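Kitchen tips I took home from the open day at Arnberg

10/13/20, written by Bożena Mazurek

Last week I went with my neighbour Montserrat Bautista to the open day of the Cervantes workshop in Arnberg. They work there on robots which should one day tidy up after people. I expected to stay half an hour and I stayed until they switched off the lights. I do not understand much of motors, but I understand kitchens, and I came back with a notebook full of small things which I now do at home.

First the practical part, for those who want to go. The next open day is in November. You take bus 309 to the last stop and then you walk beside the canal. The entrance is free, but the coffee is not, so bring coins.

Clear one side only

The engineer who showed us the arm, Damián Mendoza, told us that a machine has much trouble when a surface is full from edge to edge. It needs a place where it can begin. I tried this with my own worktop. I keep the right side, next to the sink, always free, and everything that waits for washing stands on the left. Before, I was moving the same pot three times in one evening. Now I move it once.

Give each kind of rubbish its own place before you begin

In the demonstration they decide first where cans go, where paper goes and where foil goes, and only then the arm starts. At home we do it in the opposite way, we take a thing in the hand and then we look around where to put it. I have now three boxes under the window. The children learned it in two days, my husband needed longer.

Cans: rinse with a little cold water, turn upside down on the draining board, and press flat only when no more drops come. If you press them wet, the box will smell.

Paper bowls: if they are greasy, they do not go to the paper. Ask your council, because the rules are different in each town. In ours the greasy ones go to the general bin.

Foil: collect the small pieces and press them together to one ball. Very small pieces get lost in the sorting, this I heard from Eustaquio Arellano, who worked many years in recycling and was visiting the same day as us. Wipe off the cheese first. Foil that is clean and still smooth I fold and use again for covering a plate.

Drawers: the heavy things low

We talked long about drawers - I think I asked too many questions. Damián explained that to open a drawer is a difficult task for the arm, more difficult than to pick up a can. A drawer that sticks is difficult for people too. Take it out completely, brush the crumbs from the runners and rub a dry candle along them if they are of wood. For metal runners use one drop of sewing machine oil and wipe away the rest. And put the heavy pans in the lowest drawer. I had mine at the top for eleven years and my back was telling me this was wrong.

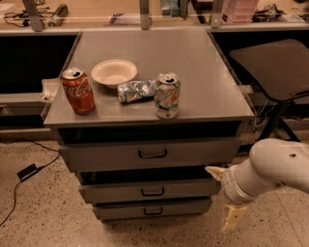

Cans, a paper bowl and foil on top of the drawer cabinet, with the arm down at the right by the drawers.

Go slowly near the edge

The arm is slow, and Montserrat became a little impatient with it. I liked to watch it. I noticed that I myself break most glasses when I hurry and put them near the edge of the table. My rule is now one hand width from the edge, also for cups.

Cables

Look where the cable of your kettle or mixer lies. Mine was hanging in front of the cupboard door, and I caught it each time with my sleeve. I fixed it to the wall with two small hooks and it cost me almost nothing.

If you go in November, ask for the second demonstration, it is less crowded and you can stand closer. There is a step at the door of the hall, so be careful with a pushchair.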